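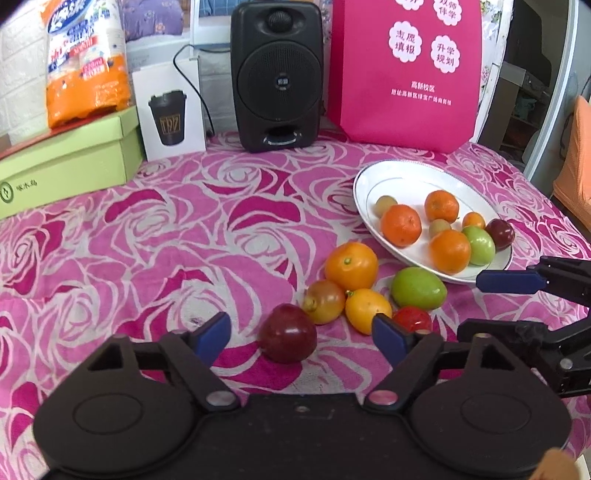
Zane Grīnberga
Household Food Records Unit, Markwood
Working paper, June 2018

3. Recording and coding of mixed fruit

3.1 Scope of the record

The Markwood diary asked 55 households to write down the fruit they kept in the home, where it was kept, and what became of it. Each line in the diary refers to one fruit type on one occasion. A line carries the name of the fruit in the household's own words, the place it was kept, the place it was eaten or thrown away, and a short free-text remark. After blank and unreadable lines were removed, 1,852 lines remained for coding.

Fruit bought and eaten away from home was excluded. So was fruit cooked into a dish before the first entry could be made, although cooking after that point was kept as an outcome. Dried and canned fruit were recorded on a separate sheet and are treated in Section 5. Juice was not recorded at all, which limits any comparison with studies that work from purchase totals.

Households received the diary on paper. Atside, the contractor for fieldwork, collected the sheets and typed them without correcting spelling or fruit names. This decision added to the coding work but kept local names that a drop-down list would have removed. Several households used one word for both mandarins and small oranges, and two households wrote "yellow ones" throughout.

3.2 Storage place and serving place

Most earlier household studies treat the place of storage as fixed. A fruit is either in the refrigerator or out of it, and the last known place is carried forward until the item leaves the home. The Markwood sheets do not support that treatment. Fruit was moved often, in many cases from a cold place to an open plate or bowl shortly before a meal, and sometimes back again afterward. We therefore coded storage and serving as two separate fields. When a household wrote only one place, the serving field was left blank and the line was marked as incomplete.

The distinction matters most for soft fruit. Plums entered as "fridge, then table" have two possible sources of loss, and the remark field seldom says which applied. Firm citrus is less affected by the problem, as few households reported any loss of citrus within the diary period. Bananas were almost never entered under a cold place and are reported separately.

An open plate is also a different kind of storage from a deep bowl. In a bowl, the lower items carry the weight of those above and are seen only when the upper items are gone. On a plate the load is spread, more of the fruit is in view, and the total held is smaller. The diary form offered "plate or bowl" as a single choice. We were able to separate the two only where the remark made it clear, and the separated lines are used in Section 4 alone.

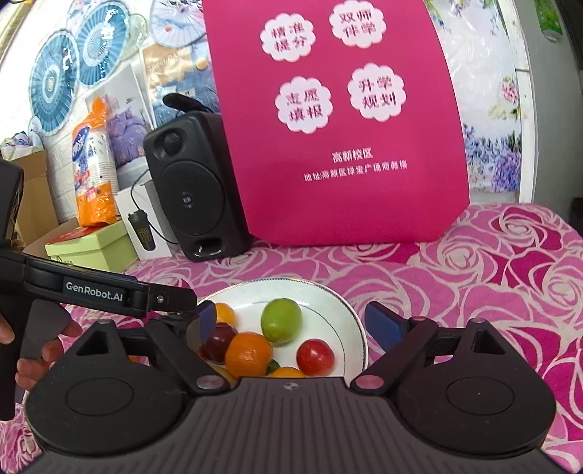

3.3 Assignment to fruit groups

Group coding followed the Šimek scheme, which sorts fresh fruit first by the kind of skin and then by the usual way of eating it. The scheme was chosen because it can be applied to a vague name. A line that reads "small orange, peels easy" can be placed with citrus without settling the variety. Color is accepted as supporting evidence but never as the only ground for a decision, and green fruit shows why. A lime as bright green and slightly glossy as the one at the center-top of the pile on the white plate can be placed with citrus, while a diary entry of "green, round" could as well be an apple, a guava, or an unripe plum. Such entries were held in a residual group unless the remark mentioned peeling, squeezing, or a stone. The residual group was kept open during the first pass and closed during the second, so that a later entry from the same household could be used to settle an earlier one.

Limes and lemons raised a second difficulty. The scheme places them with citrus by skin but apart from oranges by use, as they are commonly squeezed or sliced into other food. Households rarely recorded the moment at which a cut lime was finished. Half-used items were coded as eaten if no discard was written down, and this rule probably understates citrus loss. The size of the error cannot be found from the diary alone.

Stone fruit was coded by name where a name was given. Plums described as red, dark, blue, or purple were all placed in one group. We considered a division by color, but the terms were not used in a stable way even within a single household, and skin color alone does not separate varieties or stages of ripeness with any confidence.

3.4 Mixed servings

A mixed serving is defined as 2 or more fruit groups entered under the same serving place at the same meal. The definition makes no reference to quantity. It treats one plum beside one orange in the same way as a full plate, and it is therefore a measure of variety only. Quantity was recorded by weight for the subset of homes that agreed to use a kitchen scale. The scale had an upper limit of 3,000 grams, and no single serving reached it.
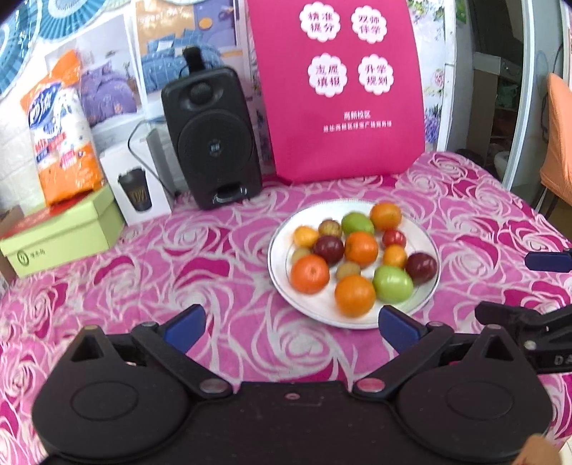 Figure 1. Mixed fruit serving on a round white plate, with orange, green, and dark purple fruit piled together.

Mixed servings cause a particular kind of missing data. When several types are set out together, the household tends to write a single outcome for all of them, such as "eaten" or "some left." We did not divide a shared outcome among the groups. The outcome was copied to each line and given a flag, and all models in Section 4 were run both with and without the flagged lines. Signs and ordering of the coefficients were the same in both runs. The interval for stone fruit was wider when flagged lines were left out.

3.5 Agreement between coders

Two coders worked from the typed sheets and did not see each other's codes until the second pass. Disagreements were stored in Vastier, the project database, together with the final decision and the initials of the person who made it. Most concerned the residual group and the line between mandarins and small oranges. A smaller set concerned serving place, where "on the side" was read by one coder as a side table and by the other as a kitchen counter. The phrase was later checked with the households that had used it. All but one meant the counter, and the remaining household had moved and could not be reached by the end of October.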